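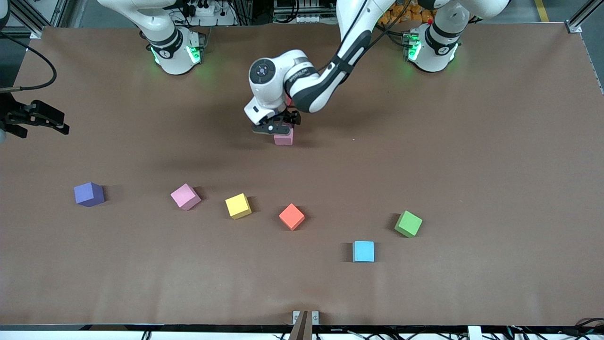
Sollside Paper Conservation Workshop – Adhesives and Repairs
2019-07-11

Wheat starch paste, batch 12. Cooked one part starch to 4 parts deionized water by volume, after soaking overnight. Stirred by hand the whole time. It went translucent sooner than batch 11 did, so I took it off the heat early and let it stand with the lid on. Sieved twice through the horsehair strainer. Some small lumps left on the first pass, none on the second. Stored in the covered jar on the bottom shelf of the fridge. Please don't use the jar next to it, that is the old batch and it smells.

Thinned a little to the consistency of skim milk for the tissue repairs and kept the rest thick for hinges.

Prundcombe parish maps. Started on sheet 2, the one with the long tear coming in from the left margin. Surface cleaned with the soft brush first, then grated eraser, staying well away from the green wash along the river. The green is powdery and I got a trace of it on a cotton swab at the first spot test, so no moisture anywhere near it. Femke thinks copper, and the brown staining on the back would fit. Wrote it on the folder.

The tear has beveled edges for most of its length, so I could overlap them and paste directly. Where it crosses the old fold the fibers are broken straight and it needs a strip of tissue on the back. Used the thin Japanese tissue, water-cut, grain running along the tear. Blotter, polyester web, glass, small weight. Changed the blotters after ten minutes and again before lunch.

One section near the margin lifted when I took the weight off. Too much water in the paste, I think. Redid it with the thicker mix and left it under weight through the afternoon. Flat now, slight gloss on the back if you tilt it. Can live with that.

Tissue toning. Inès asked for a warmer tone for the infills on sheet 4. Tried acrylics brushed on over polyester film, raw umber with a touch of yellow ochre. Dried darker than it looked wet, same as in January. Test strips are in the envelope marked 109, pencil notes on each one. The second strip is closest. Will try it with less umber.

Supplies – the Koskela blotter order came short by a packet. Inès Renaud has emailed them. We have enough for the maps but not for the Fernen ledger as well, so the ledger waits.

Humidity in the back store was up again this morning. Emptied the dehumidifier and reset it. Femke Mulder to look at the door seal.

To do: sheet 2, check the margin repair before it goes back in the folder. Cut tissue for sheet 4. Order more polyester web. New label for the fridge jar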